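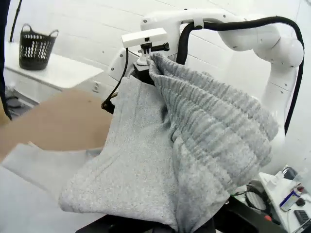
Zakero is a contract textile-care laboratory. We test how garments, bed linens and work clothing hold up to repeated washing, drying and folding, and we write the care instructions that manufacturers sew into their products. Most of our work is on knits, which are harder to specify than wovens. A light gray knit held up at a single pinched point, with the rest left to drape, carries its full weight through a small area of fabric, and the loops in that area stretch first. Our hang-recovery method measures how much of that stretch remains after a fixed rest period. The result determines whether a label reads "dry flat" or "line dry."

About Zakero
Published 2023-11-23
By the Zakero web desk

Home | Services | Methods | About | Contact

What we test

The laboratory handles 634 sample lots in a typical year. A lot is a set of identical items from one production run, submitted with a fiber content statement and a finish sheet. Each lot is conditioned at constant temperature and humidity before any measurement is taken. Standard work covers dimensional change, seam twist, pilling, color transfer and edge curl. Tensile and burst testing is available on request and is quoted separately.

Dimensional change is reported in both directions of the fabric. For knits we also report skew, the angle by which side seams rotate toward the front or back of the garment after laundering. Clients often ask for a single shrinkage number. We do not issue one, as length and width rarely change by the same amount.
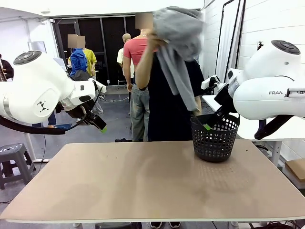 Black mesh laundry basket on a tan-topped table.

Facilities

Our main site is at Stanenness, where the wash hall, the conditioning room and the measuring benches share one floor. The wash hall runs front-loading and top-loading machines on separate water lines, so that hardness can be set independently for each. Water is softened on intake and then dosed back to the level named in the test plan. Drying is done by tumble, line, flat screen or drip, depending on the method.

A second site at Gikham holds the reference archive. It contains nearly 2,000 retained swatches, stored in the dark and filed by fiber, construction and dye class. Swatches are used for color comparison and for repeat testing when a result is disputed.

Cao care database

Cao is our internal record of care results. It links each test report to the yarn count, stitch density and finish of the sample. The current release includes 381 fabric constructions, of which 142 are single jersey or fleece. Clients with an active agreement can search Cao by construction and download the anonymized shrinkage curves. New entries are added in June, after the annual review of methods.

Sending samples

Samples should be unwashed and free of adhesive tags. Pack them folded, without pins, and include one item more than the test plan calls for. Items are kept for the retention period stated in the quote, then returned or recycled.

This site uses cookies to remember your region and language. Accept | Manage settings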